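WHAT TO CHECK IN THE KITCHEN BEFORE YOU SIGN FOR A HOUSE

Most buyers spend ten minutes in the kitchen on the last walk-through. Allow 40 if the seller's agent will let you.
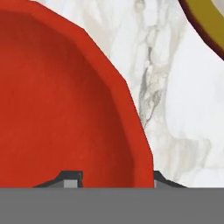 Under the sink

Take a flashlight and a roll of paper towels. Run the hot tap for two minutes, then the cold, and wipe along each joint with a dry towel. Press the cabinet floor near the back corners. If it gives under your thumb, write it down and photograph it.

Turn the shutoff valves a quarter turn and back. Stop if one is stiff. A valve that has not moved in years can start to drip once you force it, and you don't own it yet.

Appliances that stay

Read the contract again before you go. Anything listed as staying should be there, and it should be the same unit you saw at the first showing. Copy the serial numbers onto your own sheet. In our last place the contract said "range" and nothing else, and we found a much older one in its spot at the walk-through. Our agent at Wekstead got us an $800 credit at closing, but it took nine emails.

Light every burner. Set the oven to 350 and leave it on while you do the rest of the room. Start the dishwasher on its shortest cycle as soon as you walk in.

Outlets and lights

A plug-in tester costs less than $20. Try every outlet along the counter and press the test button on the ones near the sink. Flip all the switches, including the one that seems to do nothing – ask the seller what it was for.

Drawers and doors

Open each one all the way. Loose hinges are a small job and not worth holding up a closing. Swollen panels beside the dishwasher usually mean an old leak, so look at the floor there too.

Putting it in writing

Send your list to your agent the same day, with the photos. Ask for a repair or a credit, and give a figure for each item if you can. Verbal promises made in the driveway are hard to collect on after the keys change hands.

Keep the list with your closing papers. You will want it again when the home warranty company asks what condition things were in.

Cheuk-hei Huang
Updated September 17, 2020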